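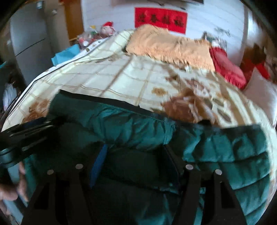
Item 1. Eligibility of Cllr. Samonte to vote on the Gustley ward boundary. The clerk reported that a written objection had been received under standing order 14, alleging that Ariel Samonte no longer lives in the ward. The member produced a lease and two utility bills for the Rizzi Street address. The chair, Haoran Wan, ruled that residence is decided on the documents. Objection dismissed. Samonte did not vote on the ruling.

Item 2. Recall petition, Lotside ward. The petition needs 2,000 valid signatures. The clerk rejected 143 on first check, mostly for missing street numbers. Petitioners may submit up to 200 replacements by the November deadline. A request to extend the deadline was ruled out of order, the date being set by charter.

Item 3. Minutes of the previous meeting. Approved with one correction: in item 5, for "Clultance Road" read "Clultance Lane".

Item 4. Filing fee for candidates. Motion to keep the fee at $100. Carried on a voice vote. Wan asked that the fee schedule be reprinted with the refund rule on the same page.

Item 5. Public comment. None registered.

Adjourned 8:52 p.m.

Filed under: Council > Minutes > Elections and Wards

Last updated: Sun 28 July

Home Agendas Minutes Members Contact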